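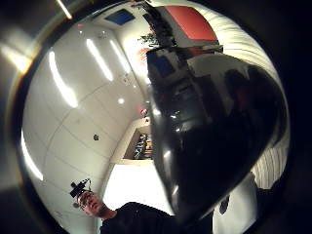
October, nearly eleven at night and I should be asleep, but I can't stop thinking about the room! I went back in after supper just to put the lights on and stand there grinning at it.

So, the state of things. The white ceiling looks so much better than I dared hope. I was all for hiding it in the spring (I had that daft plan with the bedsheets, thank goodness I went off it) and now I wouldn't change a panel. It throws the light everywhere. Long tubes aren't what anybody would call cosy, I know, but when you want to thread a needle or tell navy from black they are wonderful, and I did a whole sleeve hem tonight without once fetching the lamp.

And the colours! The blue square up there was the first thing Murray noticed when he came by, and he's a man who once failed to notice I'd painted the front door. He stood under it with his tea and said it was like a bit of swimming pool. Then he saw the big red-orange panel and said "well, that's woken me up." Murray Friesen, art critic. I love the two of them near each other. Ninel thinks the red is too much and would like it nearer the door where you'd get it over with quickly, but she's been outvoted by me.

The best part is still the little shelf set back into the cream wall. I've been fussing with it for days. First I had it all in rows, which looked like a chemist's, then I took everything out and couldn't stand how bare it was, and this morning I just bunched all the small things together, blue and orange and yellow, any old how, and it sings. I keep walking past on purpose. I did try my green jug in there for an hour but it hogged the place, so back to the kitchen windowsill it went.

Still to do: the dark scuff by the socket, a hook for the long scissors, and somewhere sensible for the 50 zips I bought in that closing-down sale in Beaulieu. Ninel says nobody sews 50 zips. I say watch me. Also I must go through the button tin. I told myself I had 1,000 buttons, then sat down with a cushion and counted them the other evening, and it's 809, which I find quite exciting, as it leaves space for more.

Money: spent nothing today apart from 2 reels of yellow thread, and I needed those (I did, the mustard one I've got is a completely different yellow and would have shown on the cuffs).

My shoulders ache from looking up so much. All day I've been tipping my head back to admire a ceiling, what a thing to do with an October! Murray is bringing his sister round tomorrow afternoon to have a look, so I'll give the floor a proper sweep in the morning and bake something, probably the lemon one if the eggs hold out. I want her to see it with all the lights on.

Must ring Mum about the curtain fabric before she cuts it.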